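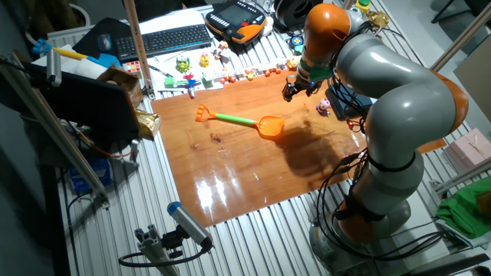

The green-handled shovel with its orange scoop, and the little pink pig keeping it company.

Toy swap returns to Jerneden on May 12, 2022

Well, it's back! After skipping the January date (the heating was out and I wasn't going to make anybody's toddler sit on that floor), the Jerneden toy swap is on again, and I've been sorting small plastic things all week. My kitchen smells like dish soap and I keep finding fruit in my pockets. Toy fruit, that is.

Doors open at 4 and we'll keep going until everyone's had a good look. You bring toys in decent shape, you get a paper ticket for each one, and you trade your tickets for whatever catches your kid's eye. No tickets? Come anyway, there's always a giveaway box by the door. Last time we had 40 families through and I'm hoping for more, so please park on the Dierckx side of the street and leave the bakery's spaces alone.

The early drop-offs have been so good. I'm a little in love with the sand shovel, that orange and green is just summer to me, and it will go fast. There's a green froggy fellow too, a yellow figure, some tiny red and orange fruit pieces that would be great for a play store, and a small pinwheel sort of thing in red, blue and white. My own daughter has already asked twice if the pig is "really" going in the swap. It is. She has tickets like everyone else!

A few things we can't take this year: anything with a missing battery cover, stuffed animals bigger than a pillow, and puzzles unless you've put them together and know the pieces are all there (I learned that one the hard way, 16 boxes of it). Bath toys are fine if you've cleaned them out. Bikes and scooters go to the Ilix yard instead, they have the room for them and we really don't.

The folks at Futodent are lending us 30 folding chairs again, so grandparents, you'll have somewhere to sit this time. Coffee is on me until it runs out.

If you want to drop toys off early, my porch is open any evening before supper. Put the small stuff in a bag with a knot in it, please, and tuck a note inside with your last name so I can set your tickets aside.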